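Wednesday, November 16, 2022
Cunum notebook, laundry bench

Back to the delicates today, which I've been putting off for longer than I'd like to admit. Since the October entries we've been through towels, dish cloths and those awful fleece socks, and every one of them was easier than a bra in a mesh bag. Sheyla Flores warned me about this when we drew up the list (she did the seven-bag comparison at Dukholm before she came over to us, and she still has opinions about zippers), and I nodded and wrote it down and didn't take it nearly seriously enough!

The main trouble is still straps. Cups are fine, cups more or less stack into each other if you let them, but a strap will find any opening you leave it and hook itself around its neighbor. I tried putting everything in the basket first and taking pieces out from there, and that gave me one big knot to start from, so I'm no longer sure the basket is helping. Rigoberto Mosquera thinks the pieces should go straight from the drawer into the bags and skip the basket completely. He may be right. I'd like to give the basket one more fair try with the hooks fastened before anything goes in, the way my mother did it, and if that doesn't work I'll happily give it up and use the basket for clothespins.

The second trouble is the mouth of the bag. A bag with a stiffer edge is a joy once it's open and a nuisance before that. You get hold of the rim, it folds over on you, and then you're trying to feed something slippery into a shape that keeps changing its mind. Flattening the bag first and opening it from the middle fold went better for me than pulling at the rim. Please try it both ways before we settle on the wording for the instruction sheet, because I have small hands and that may be all it is.
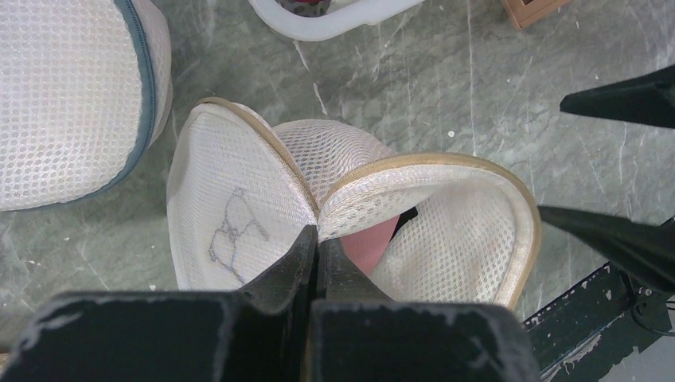
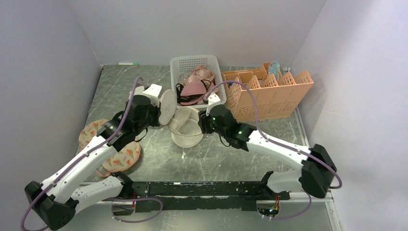
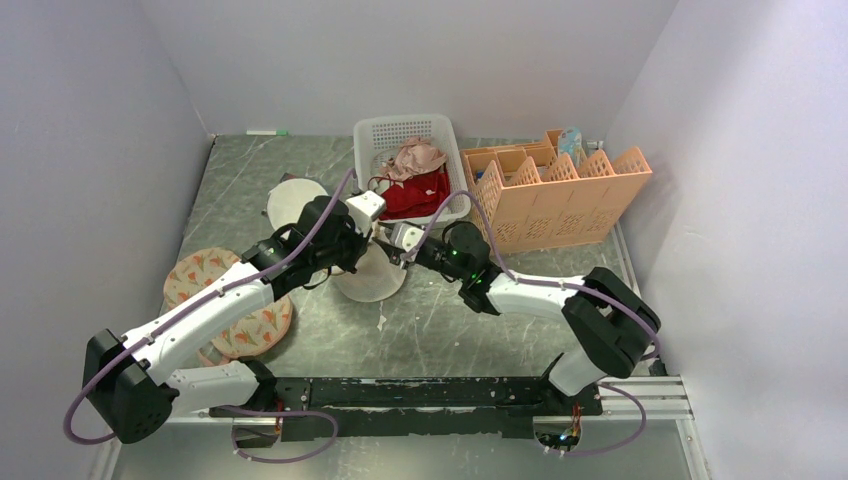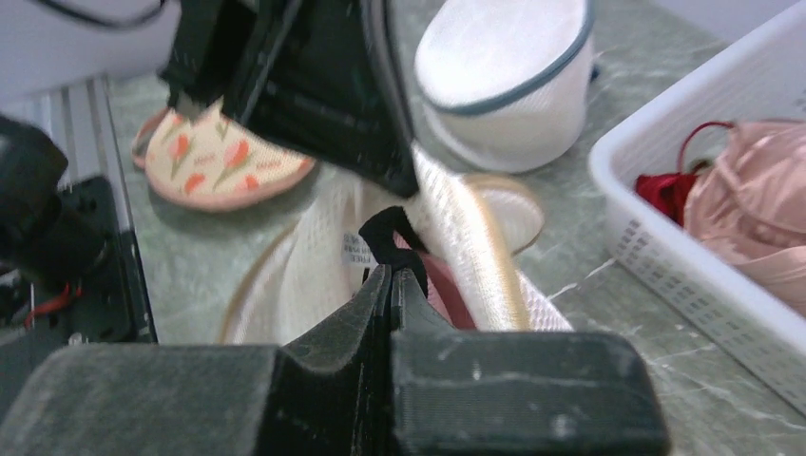 First and last: white mesh bag close up, with pink showing. Middle two: white basket with the pink things in it, peach organizer to its right.

About that organizer, I like it a lot more than I expected to. My plan is one rolled piece per compartment, bands down, straps tucked into the roll, and then the bags kept folded somewhere else entirely so they don't drag everything out with them. Sheyla would rather fold the cups one into the other and stand them up like file cards. We agreed to do it her way on the Sotelo set and mine on the Naveo set and compare after two weeks of ordinary use, with neither of us allowed to tidy the other's.

Wash settings for the next batch, copied off the sticky note before it falls down again: cold, mild liquid, spin at 600 and no higher, one piece per bag. Hang by the center, never by the straps. We said 14 cycles for each style before anyone looks at the elastic, so let's please stick to 14 even if one of them starts looking sad at nine.

Still to do: fasten all hooks before the next round, and ask Rigoberto where the spare bags went. The light blue packet can stay in the organizer for now. The tulip print needs its own shelf eventually, and I need to order more detergent before Sheyla notices how low we are.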